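Progress report to the Lavoie Fund
Lettering and Bookbinding Residency, second reporting period
Submitted by Aisling Hennessy, program manager
Monday, October 12, 2026

Summary

The residency is on schedule apart from the gallery wall text, which is late. All evening classes planned for this period were held. The grant for this period was spent on teaching fees, vellum, paper and ink, in that order of size. We are asking for one change to the budget, set out at the end.

Classes

Róisín Costello taught the beginners' course in uncial and half-uncial hands. We offered 20 places and filled them all. The waiting list has been carried over to the February course, and people on it will be contacted before public booking opens. Students worked with broad-edged pens for the first half of the course and cut their own quills in the second. Several asked for more time on spacing and less on the history of the scripts, and the next course plan has been changed to allow this.

Nuala Madigan's class in sewn bindings ran on Saturdays. Each student finished a single-section pamphlet and started a larger book on raised cords. The larger books were not all completed, and the studio will stay open on two extra afternoons so that they can be.

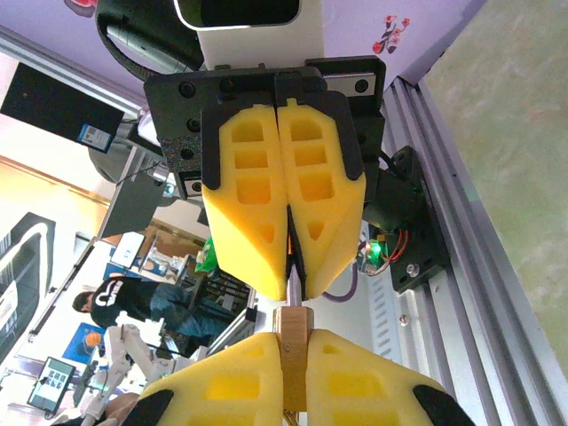 Tools were the largest small-item cost in the binding class. The first set of awls bent at the tip, and Nuala replaced them before the third session. What she looks for is a dark pointed tip, a thin metal shaft and a block-like handle in tan wood, much like the tool held point-up between the yellow fingers. Bone folders and needles were bought from Harex at the price given in our application. The knives were bought secondhand and sharpened in the studio.

Commissioned work

Saoirse Ó Briain has completed nine of the panels for the spring exhibition. They are written in iron gall ink on calfskin vellum, with the opening letters in raised gold. The remaining panels are drafted on layout paper and the texts have been agreed. Gilding took longer than planned in the first weeks while she tested two recipes for the gesso. She has settled on the softer one.

The printed keepsake is with Denivon. We ordered 100 copies, to be given to schools and local libraries. A proof has been approved, with one correction to the spelling of a place name. 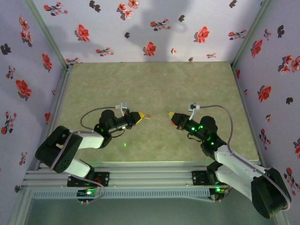

Tabletop and floral-papered walls, with the two arms at the front.

Exhibition planning

Dymphna Kinsella has the floor plan and a lighting schedule that keeps the vellum within safe levels. The wall text is behind. Two essays came in over length and have gone back to their authors for cutting. We expect final copy before the end of the next period.

Budget change requested

We ask to move the unspent travel line into framing. The quote from Druvo was higher than the figure in our application, as the panels need deeper frames with spacers. The total grant would stay the same.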